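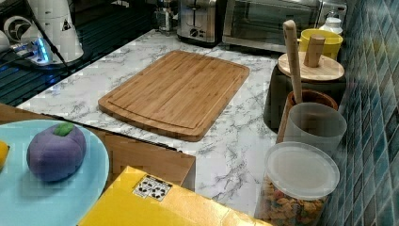
2019-05-02
By Siyabonga Tshabalala

Putting things away is the dull half of cooking. You chop, you fry, you eat, and then there's the board, the cups, the jars with their lids off. For two weeks I let a machine have a go at that half, and I'm happy to report that I got hooked on watching it.

The machine is the Restero, a single arm with a two-finger gripper, sold as a kit by a small firm called Le Roux out of Veserley. It bolts to the floor or to a rolling base, runs off a normal wall outlet, and costs $3,512 before you add anything. That's real money (my first car cost less), but two years ago an arm with this kind of touch would have been well out of reach for a home tinkerer, and it's a joy to see one in an ordinary kitchen.

Setup took me one long evening. The manual is 72 pages, nicely written, with drawings big enough to follow with a screwdriver in your other hand. The only part that had me muttering was the routing of the gripper cable. Leave too much slack and it droops under the hand, too little and the wrist won't turn all the way. I redid it three times before I was happy.

Then the fun starts! You teach the Restero by guiding it. Hold the wrist, move it through the job, press the button, do it again from a different starting spot. Le Roux suggests 90 passes for a simple task, and I'd say stick to that number. I tried to get away with far fewer and ended up with an arm that was very sure of itself and mostly wrong.
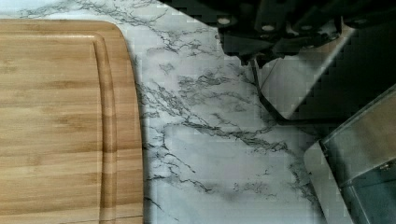 Can it work on a patterned counter?
Patterned stone is fine as long as the item you want moved stands out from it in color, and it helps to do some of your teaching passes with the lights off and some with them on.

That matches what I found. Bamboo on marble pattern is an easy match for the software, and shiny metal is a harder one. Le Roux sends out updates through an add-on library called Mandmont, where owners share the tasks they've taught their own arms. The library holds 2,000 of them so far. I pulled down a cup-stacking routine one night and had it going before my tea was cool – that was the moment I started texting friends.

A cutting board is the thing I'd pick to test any arm like this. It's wide, it's flat, and it lies so close to the counter that there's hardly an edge to get hold of. A juice groove helps a little, giving the fingertips somewhere to go if you want to nudge the board along before you try to lift it. I taught the nudge first and the lift second, as two separate tasks, and would do it that way again.
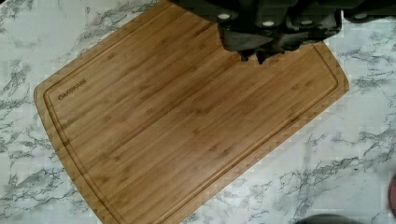
Fingertips at the juice groove of an Oaksware bamboo board.

My gripes are small ones. The hand is bulky, so in a tight row of jars you need to plan your way in. The fan in the base hums. And the phone app forgets your speed setting every time you close it, which Le Roux tells me will be fixed by September.

I'd still hand this kit to anyone who likes to build things and has a bit of patience. The arm is slow, and it will make you look at your own hands in a new way – I caught myself picking up a mug the other morning and wondering how I'd teach that. The glass jars are next on my list, once I've bought some spares.

Contact the editors | Copyright 2019, all rights reserved | Back to top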